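**Open sink unit in the office kitchen, doors or no doors?**

Kitchen island at work, white panel legs, double steel sink, open underneath so you see both basins and all the black pipes. I want doors on it. Joelle says leave it. Dish rack lives in the left basin at the mo, kitchen roll in it.
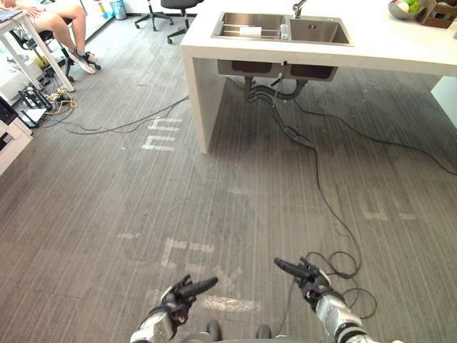
**Revathi Kurup**

Also, where does the fruit bowl go? Right by the sink seems daft to me.

---

**fluton33**

Leave it open. Leak under ours last June, spotted in 2 minutes becuase no doors. And get the rack out of the basin, you've paid for two sinks.

---

**Joelle Srour**

Told you Rev. Open is fine. It's the hoses and cables on the floor I'd sort first — clip them up. Bigger worry is feet, people wear outdoor shoes right up to the counter.
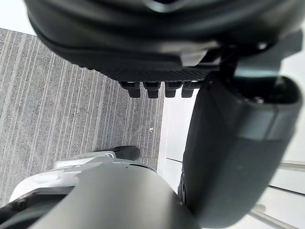
*Black shoe, office floor*

---

**obeidat_k**

Disagree with fluton. Doors with a vent gap, Motbridge do a plain white one, 4 screws and done. Roll wants its own holder, wet roll is useless. Ours was soggy by lunch every day till we moved it to
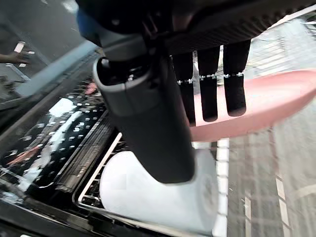 a hook on the end panel, well away from the tap. Never looked back.

---

**fluton33**

Vent gap just lets the smell out. Still say no doors.

---

**Revathi Kurup**

Ok, roll holder yes, clips yes. Doors still arguing. Will measure the gap tmrw and post it.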